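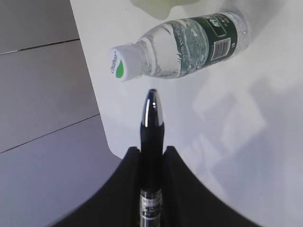 Our open day at Vustthorpe was held in July and drew 195 visitors, of whom 60 stayed for a full session at the Ganis workstation. The aim was to find out what people with no background in robotics look at, and what they ask, when they stand next to a working arm. We kept the objects ordinary for this reason. A black pen held between the gripper's fingers, with a water bottle lying on the table beside it (Figure 1, left), needs no introduction, and visitors could judge the task without help from us. Questions about the grip were common. Several people wanted to know how hard the fingers pressed, and one asked whether the arm would treat a pencil in the same way.

Sessions were led by Séverine Guillot, who spoke from a short script. She named the objects, said which container was in use and then let the arm work without further comment. Visitors wrote their questions on cards, which were collected at the door and later typed up at Rarnlow. Cards with no legible question were left out.

The table was laid with everyday containers: a clear glass bowl with a wavy rim, a black pen holder and a pale green basket with perforated sides. Yellow objects lay in both the bowl and the basket, and the bottle could also be stood upright in front of the bowl (Figure 1, right). Visitors tended to talk about the containers before the arms. The bowl drew the most comment, mainly on whether glass was a sensible choice near a gripper.

**Figure 1.** Objects used at the open day. Left: pen in the gripper, seen from the wrist camera. Right: bowl, pen holder and basket, with the arm over the basket.
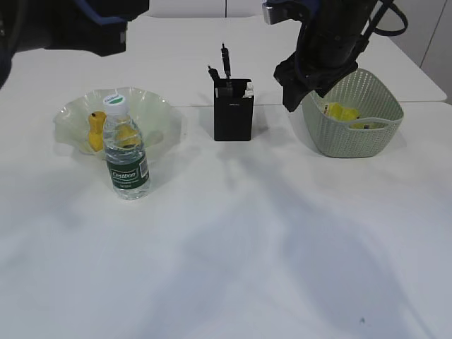 ### 4.2 Coding of the question cards

Each card was read by 2 coders, working apart, and placed under grip, safety, speed or other. Where they disagreed, the card was passed to a third reader from the Millet group. Cards with more than one question were split before coding.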